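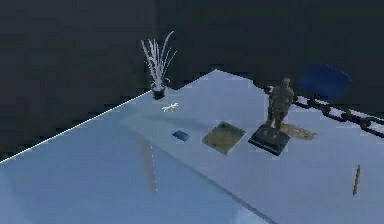

Potted plant on a pale blue table, computer render

Search the archive Search Advanced

August, posted by Unai Campos

Re: [walkers] Stullach island, do I need the landing permit AND the camping one?

Hi Leire, hi all,

Leire Miranda wrote:
> Hello everyone, first post so be gentle. Two of us are going over to
> Stullach at the end of the month with a tent and I'm tying myself in
> knots over the paperwork. The ferry page says every visitor needs a
> landing permit. The warden's page says campers need a camping permit
> "in place of any other permission". So do I get one or both? Also can
> I sort it at the quay in Fatdale on the morning, or is that asking for
> trouble? And has anyone used Jivari for the boat?

Both pages are right, in their own annoying way! The landing permit is for day visitors and the camping permit covers your landing as well, so you only want the camping one. But (and I got caught by this two summers back) the chap checking tickets on the boat has a list of landing permits and nothing else, so if you've only got the camping one you have to show him the paper. Print it. The signal on the quay is hopeless and I stood there waving my phone about like a lemon while the whole queue went past me.

It was 50 a head when we went, and that was for the whole stay, not per night. Begoña Rivas told me it's gone up to 60 now, so check before you pay. They do ask for the name of everyone in the tent and it has to match whatever ID you're carrying. Emiliano put himself down as Emi and had to fill the lot in again.

As for doing it on the morning, please don't. There is an office at Fatdale and it does sell them, only it opens at 9 and the first boat goes at 8.30. You'd be on the afternoon one and pitching in the dark by the time you've walked up. The island only lets 300 people stay over at once as well, and the end of August is when it fills.

Jivari were fine. Bit of a scruffy boat, cheerful crew, no charge for big rucksacks. They won't carry gas canisters though, full or part used, so you have to buy those at the shop on the other side, which sells the screw-on kind and not the ones you pierce. If your stove takes the other sort, bring a meths burner or borrow one off somebody. I've got one you can have if you're anywhere near me.

Oh, and if the boat's cancelled, which happens when the wind's in the west, the permit doesn't move to the next day by itself. You have to email and ask, and keep the cancellation text from the ferry people as proof. We sat it out in the hostel at Soler and Patricio Aguirre taught us a card game I still don't understand. Decent showers there, by the way, and they'll let you leave a bag.

Not sure about dogs, if that's relevant, I think they're day visits only but someone else on here will know better than me.

Have a brilliant time, and let us know what the path up from the landing is like this year!

Unai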